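The mug club at Durnow: an afternoon with the robotics students

I'd been told to come round the back of the college, past the bike racks, and knock loudly. So I did, and I got let in by a second-year with a screwdriver behind her ear who asked if I was the person about the heating. I wasn't, sadly for everyone. It was February and I kept my coat on for the whole visit.

The robotics club at Durnow has 15 members this year, up from eight last year, and most of them were crammed into the prep room when I got there. They've entered the Kevine Table Challenge, a competition for student teams where a pair of robot arms has to do ordinary household jobs. This year's job is putting mugs on coasters. That's it. I said it sounded easy and several people laughed at me at once.

"Everybody says that," said the team captain, who is in her final year and does most of the talking. "My mum said it. Then she came to the open evening and watched the left arm try to pick up one mug for eight minutes, and now she asks after it like it's a poorly relative."

The club calls the whole set-up Serko. The software that runs it, which they've written themselves over two years and which has (I was warned) some very rude comments left in it by people who've since graduated, is called Vik. I asked where the names came from and got three different answers, so I gave up on that one.

We went over to the table and I was handed a stool.

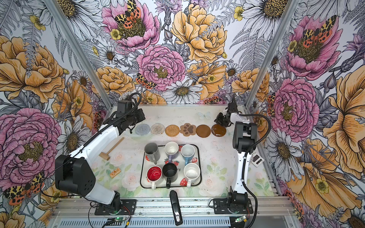 Serko's two arms over the mugs and coasters in the prep room at Durnow.

The first thing I wanted to know about was the wallpaper. I'd expected plain white boards, or something grey at least, and there I was looking at peonies and moths. The student who looks after the vision side of things was very happy to be asked.

"So the rules say your robot has to cope with a busy background," he told me. "They don't tell you what the background will be on the day. Last year we practised against a plain sheet and then we got there and it was tartan, and we were finished before we'd started. So I went and found the busiest wallpaper in the shop! The daisies are the worst. They're round and pale, and for ages Vik was convinced that every single one was a mug seen from the top."

And the tabletop with roses on it?

"Same idea. It's horrible, isn't it? I love it."

The mugs start off on a tray with strawberries on it, and the coasters wait in a row along the back. I was taken with the paw print one. The captain said it was the one they all argue over, as it isn't a proper circle and Vik used to put mugs down half on the toes. They've sorted that now, mostly. She rates the glossy amber one as harder. "Shiny things are a pain. The light bounces off and the camera gets in a muddle. I'd have left it out, but you don't get to pick on the day, so in it goes."

I asked about the other bits lying about, the little wooden mallet and the timer and the stapler. Those are what the rules call distractors: things the arms have to leave well alone. You lose points for touching one. The stapler has cost them more points in practice than everything else put together, and a first-year who'd been quiet up to then got quite heated on the subject.

"It's long and it's black and so is the gripper," she said. "So if the arm comes down at the front, Vik sees this black shape and thinks, oh, that's me. And then it tries to work out where its own hand is and gets it completely wrong. I spent all of half-term on that. I dream about that stapler."

She joined in September having never written a line of code. She'd come along to keep a friend company, the friend left after a fortnight, and she stayed. I asked what had kept her and she had a think. "The first time I got it to close the gripper on a handle. It was only the one go and it dropped it straight after, but I did a little dance. There's a video. You can't have it."

Handles are the big thing, I learned. You can grab a mug by the rim, but the judges mark you up for using the handle, and handles point all over the place. A black mug is tricky for the same reason the stapler is. And a mug that's tipped over needs a different plan altogether, with one arm steadying and the other lifting, which means two arms working close together without bashing each other. They have bashed each other. I was shown the dent.

The way they teach it is to do the job themselves first. One student moves a pair of smaller control arms by hand, Serko copies, and Vik stores the whole thing and learns from it. They want 200 good runs before the competition and when I visited they were a fair way short. There's a rota on the door. Whoever has the early slot gets first go on the kettle, and the late slot gets the biscuits, if there are any left.

I had a turn. It's a lovely feeling for the first few seconds, like having very long stiff fingers, and then you try to lower a mug and find you've no idea how far away the table is. I got one down on the edge of a coaster and felt it tip. The captain deleted my run, very kindly, without saying anything.

I asked her what happens after the competition. She'll be off to look for a job, and the club passes to the second-years, who want to have a go at folding tea towels. She thinks they're mad. "Cloth! It doesn't even have a shape. But it's theirs after Easter, so they can do what they like. I've only asked them to keep the wallpaper."

The club meets after lessons in the prep room and takes new people all year round, no experience needed. Bring a jumper. They'd also be glad of any odd coasters you don't want, the odder the better, which can be left at the front desk marked for Serko.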